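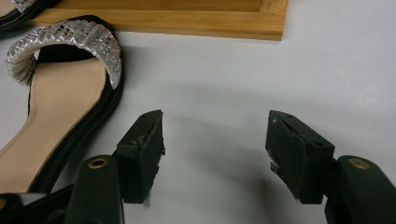

Soccer cleats should be cleaned within the hour after a match, while the mud is still soft. Knock the soles together outdoors, then work around each stud with a stiff nylon brush and cold water. Hot water loosens the glue between the upper and the sole plate. A stiff brush is for the sole plate only. On synthetic uppers use a soft one, and on anything with applied decoration, such as the rows of small stones across a rhinestone sandal strap, use a damp cotton swab and no brush at all. The line of stitching along an insole can be done with an old toothbrush and very little water.

Drying
Take out the laces and insoles. Pack the toe and heel with plain newspaper and change it after 60 minutes, then again before bed. Keep cleats away from radiators, car heaters and direct sun — leather dries from the outside in and cracks across the flex point. A small fan on its low setting is safe. I use an Ovent, placed three feet away.

Odor
Put one teaspoon of baking soda in each shoe overnight and shake it out in the morning. Wash removable insoles by hand in 1000 ml of lukewarm water with a few drops of dish soap. Goalkeeper gloves can go in the same basin afterward, palms up, with no wringing.

Studs
Unscrew replaceable studs every month during the season. Wipe the threads, add a trace of petroleum jelly and refit by hand before using the key. A stud that has seized will usually free up after 13 minutes under a rag soaked in warm water. Do not use pliers.

Storage
Store cleats dry, unlaced and off the floor. An open rack lets air reach the soles; a closed gym bag does not. Leave a finger's width between pairs.

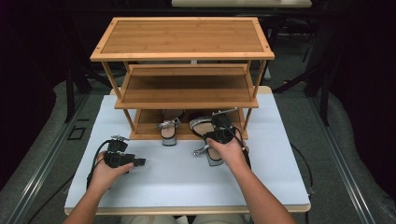 Three-tier bamboo shoe rack with a sandal on the bottom shelf.

Bamboo marks if wet studs are left on it, so lay a folded towel on the shelf first. At the end of the season, in June for our league, coat leather uppers thinly with conditioner and leave the paper in until practice starts again.

Sosina Gebretsadik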